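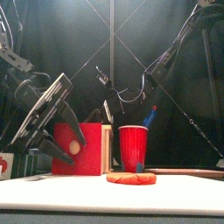 Volume 3, page 20

About Ullach

Ullach is an independent school and test house for household and light shop-floor automation. We teach people to set up, judge and maintain machines that handle everyday objects, and we examine such machines for firms that are thinking of buying them. Our main rooms are in Flastwood. A second site at Clulturport serves students who are already employed in packing, repair and small assembly.

The question most often put to us by visitors, parents and employers is whether a machine can do the chores yet. Our answer is that some chores can be done under some conditions, and that the conditions need to be written down before anyone signs an order. Much of the school's work consists of writing them down.

Our history

The school was founded by Pierina Serra, who had managed the finishing floor of a furniture works and had twice been asked to install equipment that could not handle the parts it was bought for. The first class met in a rented room above the Flastwood bus garage and was given over entirely to sorting, lifting and setting down. Ms. Serra remains director of the school and continues to teach the opening course each February.

The Clulturport site opened when the original room could no longer hold both the evening class and the test benches. It occupies the ground floor of a former seed warehouse. The loading doors have been kept, and deliveries are received there for both sites.

What we study

A factory machine of the older kind repeats one motion on one part, and the part is always in the same place. Homes and small workshops offer no such help. A cup may hold a marker that leans to one side. Modeling clay has folds and creases and no fixed shape. A small box may have a soft front, a hole in it and open slats down the side, so that the same object offers several very different places to take hold. Two arms working over one table must also keep out of each other's way.

For this reason our benches are laid out with ordinary things. Students are asked to describe a task in plain words, to say what would count as finished, and to say what damage would be acceptable. Only then is the equipment switched on. We have found that a class which argues for an hour over the meaning of "put away" will usually write a sound test by the end of the afternoon.

The present state of the work

We divide chores into three groups for teaching purposes.

The first group covers the moving of firm objects of known size from one clear place to another. Machines can do this work well enough to be useful in a shop, provided that a person restocks the bench and clears faults. Several of our partner firms now use arms in this way for part of a shift.

The second group covers objects that bend, roll, spill or come apart, and tasks in which two hands must agree with each other. Putting a cap on a pen belongs here, as does folding a towel or drawing a cord through a hole. Results in this group vary a great deal with lighting, with the surface of the table and with the skill of the person who prepared the machine. We advise employers to ask for a full day's trial using their own goods.

The third group covers whole chores as a household would understand them: clearing up after a meal, putting a child's room in order, emptying a mixed bag of shopping. The school does not at present recommend any machine for unattended work of this kind. We review that position every year, and the current statement may be requested from either office.

The Colombo record

All bench trials at the school are entered in a common register, known as the Colombo record after the room in which it was first kept. It now contains 1,548 entries. Each entry gives the task, the objects used, the number of attempts, the result, and the name of the student or staff member who watched. Failed attempts are entered in the same form as successful ones, and entries are not removed at the request of a supplier. Partner firms may read the record at Flastwood by appointment.

Teaching

The school enrolls 125 students a year across both sites. Bench classes are limited to 20. The full course lasts 3 terms and ends with a practical examination, in which the candidate must prepare a machine for an unfamiliar task, run it before two examiners, and state in writing whether it should be put into service. A candidate whose machine fails may still pass if the written judgment is correct.

Applicants need no earlier training in engineering. We welcome people who have worked in laundries, kitchens, warehouses, care homes and repair shops, and we give weight to that experience at interview. Evening classes at Clulturport begin at 6:30 p.m.

Services to employers

Firms may engage the school to examine a machine before purchase or to review one already in use. The fee is the same whatever the finding. We do not sell equipment, accept commissions from those who do, or permit our name to appear in their advertising. Reports are delivered to the client alone, with the trial results entered in the Colombo record under a general description of the task.

Inquiries about admission, examination of equipment and visits to the benches should be addressed to the school office at Flastwood. Visitors are asked to leave bags at the front desk and to remain behind the marked line while the arms are powered.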